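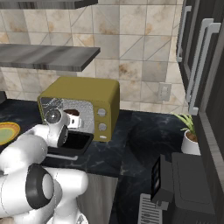
2023-07-01

Parser port for the Vesell job matcher, Kotlin branch. Picked up from the failing import on the Faddale listings.

Full listings file holds 2051 postings. The old Java build accepts 1952 of them. The port accepted more than 50 fewer on the first run, all rejected at the skills field. Cause: the old code trims non-breaking spaces before splitting on commas, the port used a plain regex without them. Swapped in the same character class as the original. Rejects now match the old build line for line, including the ones it gets wrong.

Did not touch the duplicate skill names ("Objective C", "Objective-C", "ObjC"). The alias table in Mestent covers these but was last edited in September and has no entries for Kotlin Multiplatform or SwiftUI. Needs its own ticket.

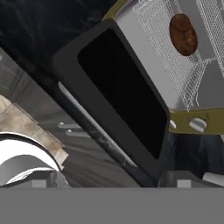
Unit tests: 754 pass, two skipped. Both skipped tests depend on the locale of the build machine and fail under Czech settings on the Jelínek server, where the decimal comma in day rates gets read as a separator. Forcing Locale.ROOT in the rate reader fixes one. The other still fails, looks like the fixture itself is saved with the wrong encoding. Left it skipped with a note in the test file.

Branch pushed, not merged. Next: re-save the fixture as UTF-8, rerun on Jelínek, then compare memory use against the Java build with the full file.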